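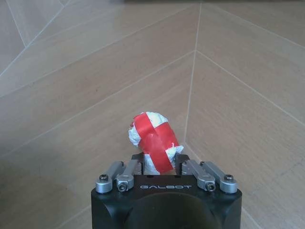 Zukus is our shared workshop's tidying-up robot, and we're looking for four more people to help us build it between now and December. The job for this stage is picking things up off a floor – small, light, awkwardly shaped things, the sort that end up under everybody's kitchen table. We're practising on a ball of crumpled paper bound up in red tape, and we'd dearly love a few fresh pairs of hands (and fresh opinions!) on how the fingers ought to close on it.

You needn't have built anything before. If you can use a screwdriver, or write a bit of code, or are happy to sit on the floor with a cup of tea and a notebook, do come. It's unpaid, I'm afraid, but there's soup. We meet in the evenings at the Gruvusier workshop, up the back stairs. Leave a note below by 2024-09-04.

Comments
Is it all right to bring a teenager?
Yes, please do – with a grown-up.
Count me in, I can solder.

Recent
Mösli: the bird feeder that weighs itself
Vandach lathe, now mended

Home | Projects | Join in | Contact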